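The Long Life of a Painted Block

On the second floor of a former shoe warehouse in Zurkgate, Eusebio Ticona keeps the windows open from May until the first cold rain. He says it's for the paint, although anyone who spends an afternoon with him soon learns that it's also for the bakery downstairs. He runs Ccori, a small workshop that makes plain colored blocks, and he has been making them long enough that some of his first customers now order them for their grandchildren.

I went to see him in August, expecting to stay an hour and ask a few polite questions about wood. I stayed until the bakery had closed and come home again in my head as a smell on my jacket. Eusebio is a generous talker, and a block is a better subject than I had given it credit for.

Start with the size. A Ccori block fits a small hand with a bit of finger left over, and the first ones didn't. His early cubes were handsome things, heavy enough to hold a door, and his niece at two years old could only push them across the rug like furniture. He sanded one down on the kitchen step, handed it back to her, sanded it again, and when she finally picked it up he went indoors and measured it. The number is still penciled on the wall above his bench, under a great many phone numbers.

The edges took longer. Leave them sharp and they bruise a shin, or dent, or chip their paint the first time they hit a tile floor. Round them too much and a tower starts to slide before it gets interesting. Eusebio settled on a soft edge that you feel more than see, and he checks it by running his thumb along it with his eyes closed, usually while talking about something else.

Then there is the matter of color, and for this you should pull up a chair. Ccori sells red, yellow, blue, green and a warm gray that Eusebio added against the advice of everyone he knew. Red was easy. Yellow, he told me, was a misery for years. One yellow went green under the shop lights. Another looked like mustard by the time the second coat was on, and a third was lovely in the tin and dreary everywhere else. The one he uses now is mixed for him at Floltovton, up the coast, in batches that fill 168 blocks' worth of trays — he has never managed to stretch it further, and he has tried.

A good yellow, he believes, has to hold its own against white. Most rooms are mostly white, after all, and a child looks for a toy with a quick sweep of the eyes. He wants the cube to be found even when it's on its way from one place to another, tossed or tumbling or gone to a smear at the edge of your vision. Yellow and red manage that best. Blue gets lost under sofas, and the gray, I'm sorry to report, gets lost everywhere, and still has its devoted followers. 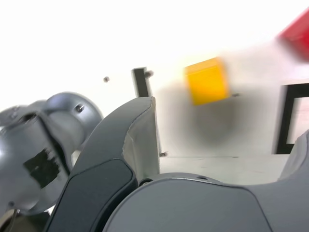
What to do with the old ones

People write to Eusebio about worn blocks more than about new ones. They find a bag of them in a closet, chipped at the corners and a bit grubby, and want to know whether they can be saved. They nearly always can. Wipe them with a cloth wrung out in warm, soapy water, dry them right away, and leave them on a towel overnight. Don't soak them, and please keep them out of the dishwasher, however tempting that looks after a long weekend with cousins.

A chip can be sanded smooth with fine paper and left bare. He'd rather you didn't repaint it with whatever is in the garage, particularly if there's still someone in the house who tastes things. If you do want the color back, the workshop will repaint a block for the cost of postage, and it usually returns in a week or two with a short note folded around it.

Storage is a happier subject. The open wooden tray he recommends is a Nallholm, wide and low, so that a child can see every color without tipping the whole lot onto the floor. (They will tip it anyway.) I bought one on the way home, along with a starter set, and I've had a yellow cube beside my keyboard ever since. My neighbor's boy visits it most evenings after supper, and last night he brought along a red one of his own to put on top.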